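April, notebook 2, dice

Picking up from the last page. Question is still whether the Benon dice are any worse than the Sundum ones, or whether we have all talked ourselves into it after one bad evening. My money is on the second. Writing the method down this time so it can be argued with.
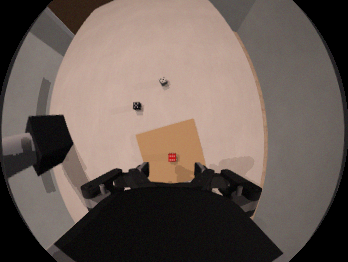
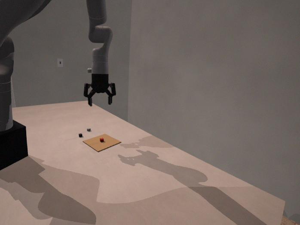

Red cube on the square mat in both.

The claim

As it was put to me: the Benon dice "throw high," you can feel it after a few games, and the drilled pips are to blame. The six face has more material taken out of it, so it is lighter, so it ends up on top. It's a nice story. I have heard it told about every drilled die ever sold, usually by whoever just lost.

The only numbers behind it are the 300 throws from last month. Fair would be fifty sixes. We got 61. I worked out the spread again this morning and one standard deviation on that is a bit under six and a half, so we are looking at something between one and two of them. Sounds bad until you remember there are six faces and we picked the one to complain about after looking at the tally. Would anyone have written to me if the threes had been high?

Float test

Did it because I was asked to. Warm water, salt stirred in until the die comes up, flick it and see which face it settles on. Benon die A favored the five twice, then the one, then sat on an edge with a bubble stuck in a pip. Wiped the bubble off, got the two. A drop of dish soap helped with the bubbles and changed nothing else.

I don't trust this test. It will show you a die with a big void in it, fine. For anything smaller you are mostly watching bubbles and whatever swirl is left in the glass. People like it because it takes five minutes and gives an answer. Also the salt gets everywhere, see the crust on the bench by the sink, which I will get to.

Calipers

All three axes on each die, three readings per axis, jaws wiped between. Sundum: differences smaller than my own repeatability, so nothing to say. Benon: one die a hair short across the one-six axis. That would push ones AND sixes up together if it did anything, which is not the story we were told. Ones in the 300 came out at 47. So the only physical thing I have found points somewhere the tally doesn't.

Long run

Decided on 3000 throws per make, fixed in advance, no peeking at the totals and no stopping when it gets interesting. Vemetti cup, felt tray, cup shaken until it has been upside down twice. Anything leaning on the tray wall is rethrown. Anything on the floor is rethrown.

Tally in blocks of 200, new sheet each block, so that a bad sheet can be thrown out whole.

Benon set got to 1718 and I stopped for the day. The sheet it stopped on is half filled and I have clipped it to the inside back cover – please don't start a fresh one, finish it.

Two problems already:

One of the early sheets has a row where the strokes don't add up to the block. Somebody was talking to me. Sheet is out and will be redone at the end. I have not looked at which face was short and would rather not know.

The felt has a worn patch near the left corner and the dice bounce differently there. Probably doesn't matter. Rotated the tray a quarter turn between blocks from then on, which I should have done from the first sheet.

About the Ibrahim method

It came up again, the idea that you can get away with a short run if you look at pairs of opposite faces only. I went through the handout twice. The arithmetic is fine as far as it goes, but it assumes you know beforehand which pair is suspect, and we don't. Also the worked case in it gives a suspiciously tidy answer. Parking it.

To do

Finish Benon, then the same for Sundum, same tray, same cup.
Chi-squared on the full set once, at the end.
New felt, but only after both runs are done.
Clean up the salt.
Ask whether the complaint dice were even from this batch. I have assumed so and can't find it written anywhere.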